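Setting Up Your First Indoor Course with the Tatik Gate Kit
Part 3: Placing the gates and flying a test lap

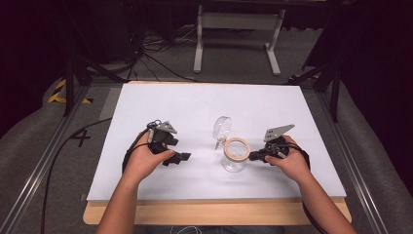
Hands on the board, with the glass jar between the two black grippers.

By now your gates should be snapped together and your quad should be bound to its transmitter. If not, go back to Part 2 and do that first. I'll wait!

1. Pick your start spot. I like a hallway end or a corner of the living room, because you get a straight run before the first turn.

2. Set gate 1 about two big steps away, facing you. Push the feet flat until they click. On carpet, press harder than you think you need to.

3. Add the next gates one at a time, and walk the line between them as you go. If you have to squeeze past a lamp, so will your quad (and it'll lose).

4. Leave at least 30 inches between any gate and the nearest wall. My first course at Gultcombe had a gate tucked right up against a bookcase, and I replaced a lot of props that month.

5. Put on your goggles and check your picture from the floor at every gate. If you see heavy static, change the channel now – much easier than doing it mid-lap.

6. Fly 3 slow laps in the beginner rate. Don't race yet. You're looking for the spot where you drift wide, and there's always one.

Note: My friend Banafsheh Pakzad flies the same kit with the Nidari hoops mixed in. They fit the Tatik feet fine, but you have to turn the clip around.

Caution: Unplug the battery before you reach for a crashed quad. Ceiling fans off, pets in another room, and keep bare fingers away from the props even when the motors look stopped.

7. Happy with it? Mark each foot with painter's tape so you can put the same course back up tomorrow. Mine takes 38 tape marks, which is a bit much, but I love a long lap.

Timing your laps is in Part 4.

– Marisol Escobedo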